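Skirkel opens its quiet rooms in Holmont this January

For immediate release

I've been wanting to write this one for ages, so forgive me if it runs on a bit. Skirkel, the pay-by-the-hour study and writing rooms I started above a bike shop, is opening a second house in Holmont this January, and I couldn't be more pleased (or more tired).

The new place is on Flonalau Street, in what used to be a small insurance office. We have 60 seats over two floors, a kitchen with a proper kettle, and one long room at the back where talking isn't allowed at all. Members at our first house asked for that last bit again and again. When I sent round a survey last spring, 193 people filled it in, and the word that came up most was 'daylight'. Second was 'biscuits'. We've seen to both. 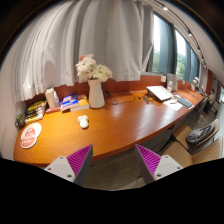

Curved desk by the windows, with trees outside.

Prices stay simple. You can pay by the hour at the door, or take a monthly pass and come and go as you like. The pass works in both houses, so if you live on one side of town and work on the other you won't have to choose. Students and anyone out of work pay half — just tell us at the desk, we don't ask for paperwork.

We're also starting a Sunday writing morning, run by Etelka Sipos, who has been teaching evening classes in letter writing and family history for years. I asked her what people should bring.

'A pen and something they've been putting off,' she says. 'I'll bring the rest. Beginners are very welcome, and so are people who only want to sit near others who are working.'

Coffee will come from Trình, the little roaster two doors down, who have made us a house blend that I am already drinking far too much of.

The first 200 people to sign up get their opening week free, and existing members can bring a friend along at no charge all month. Doors open at 8 am every day, and we close at 9 pm, apart from Sunday when it's 4 pm.

Press visits are welcome any weekday afternoon before we open. Ring the Holmont house and ask for extension 738, and I'll show you round myself.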